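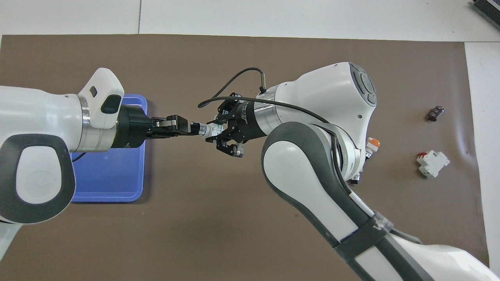
Two-arm cell keeps dropping parts at handover, tripped out last night

skindness_bench
Posted 2 March 2026

Looking for ideas. We've got a two-arm bench cell at Skutstead that passes small connectors from the left gripper to the right one in mid-air. It's been fine since August. Last night it stopped on a force fault on the right arm, and the log shows the left gripper hadn't let go when the right one pulled back. Error 2333, which the manual lists only as "external force limit". The connector was bent and one fingertip is chipped.

I've cleared it and run it again at half speed. 31 handovers, 5 of them bad. Some drop, some hang on too long.

datlow_dave
Is the release triggered by a timer or by the right gripper reporting a grip?

skindness_bench
Timer. Campos set it up that way when they installed it and we never changed it.

datlow_dave
Then I'd start there. If the right gripper is slow to close for any reason, the left one opens on nothing and you get a drop. It won't explain the hanging on, though.

wirestrip
I'd look at the cable before the program. On ours the lead to the gripper looped up over the wrist and ran back along the arm, and at one wrist angle it went tight. The gripper lost its signal for a moment and stayed as it was. The arm carried on because it was only watching the clock. Same fault as yours.

datlow_dave
Possible, but he's getting drops as well. One bad cable on the left arm wouldn't give you both.

wirestrip
It would if the close command on the right is going missing too. Check both.

tealight
Before anyone checks anything, what was the force limit set to? It bent a connector and chipped a finger before it stopped. If someone had been reaching in to clear a part, that would have been their hand.

skindness_bench
It was raised at some point as it kept stopping for no reason. I don't know who did it.

tealight
Put it back to the installed value and leave it off until you have. Those "no reason" stops may well have been this fault starting.

gantry_goat
Bit strong. A bench arm at half speed isn't going to take your hand off.

tealight
I didn't say it would. Pinched fingers still go in the accident book.

skindness_bench
Update. Limit is back where it was. Moved both wrists by hand with the power off and the left cable goes tight near the handover pose – the plug has some play in it as well. Right side seems all right. Refitted the left plug with more slack and ran another 11. No hanging on, one drop.

wirestrip
So that's the cable.

datlow_dave
Half of it. The drop will be the timer. Make the left one wait for a confirmed grip, and have it stop and hold if it doesn't get one.

skindness_bench
Will do that next. New fingertips are on order, so it stays off until they arrive.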